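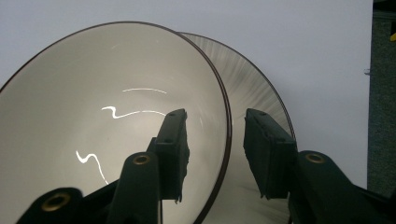

Petro Stasiv wanted to know why a list of tableware has a lampshade in it, and whether we'd take a second one if he wrote it up. Yes please, Petro! 

Kukmont: everyday tableware and tray settings

README, last revised October 27, 2026

What this is

Kukmont is a small, friendly collection of notes on ordinary things people eat from and carry food on: bowls, plates, trays, and a few pieces that live close by. Each entry covers one item or one setting, in plain words, with the shape, the finish, the rim and anything we love about it. We started it because catalog listings tend to say "white bowl" and leave it at that, and there is so much more to say about a white bowl.

What's in it

127 entries in the main list
29 tray settings (what goes on the tray and where)
13 entries on rims and edges
notes.txt, which is long and rambling and my favorite part

Each entry has a name, a type, a finish, a rim color, a free-text note and the initials of the writer. Leave a field blank if you don't know. Blank is fine, guessing is not.

Rims and edges

A thin dark line around a pale dish does a lot of work. It gives the eye a place to stop, and it makes mixed pieces look like they belong together even when one is deep and the other is wide and shallow. The shade has a dark brown rim too, with a glossy white inside and a silvery outside, so it sits nicely in the same company. We write the rim color as seen, and "brown or black" is a perfectly good value when the line is too thin to call.

Tray settings

The simplest setting in the whole collection is called "one bowl, centered," and I'm still very fond of it. A rectangular tray with rounded corners, a raised rim, a warm orange-brown grain, and a single white bowl in the middle. The plate goes outside the tray, up and to the right, where a piece of bread is easy to reach.

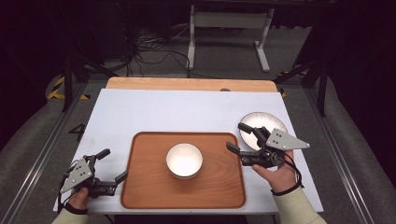
I'd move the bowl left and put the plate on the tray, because I always want room for a spoon. (Ngan-ling Tsao)

Good point, and it's going in as its own setting, "bowl left." If you disagree with a setting, please send a new one and leave the old one alone. Dušan Halás has sent four, all of them for soup, and they are wonderful.

Trays: the material question

Wood grain on a tray can be the real thing or a print, and it's hard to tell by looking. Please use "wood-grain" as the finish unless you have the tray in your hands and are sure. Some older entries still need fixing on this, and Sivaprasad Chowdary is working through them in November.

Two-bowl settings

These use a deep bowl for the main dish and a wider, shallower one for whatever goes alongside. Ridges inside the shallow bowl get a mention in the note.

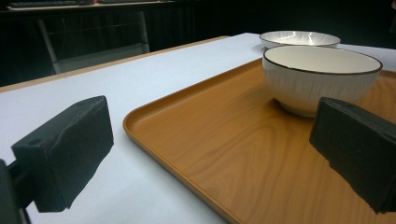
Deep bowl on the tray, shallower bowl behind it, both with a dark rim line.

Known gaps

No cups yet! No spoons or chopsticks either, which is silly for a table collection. Glass is barely covered. Plates with a gray rim are filed under both "plain" and "edged," and the duplicates need merging.

Adding an entry

Copy template.txt, fill in what you know, and keep the note under 24 lines. Send it to Tamsin McAlister for a read before it goes in the main list.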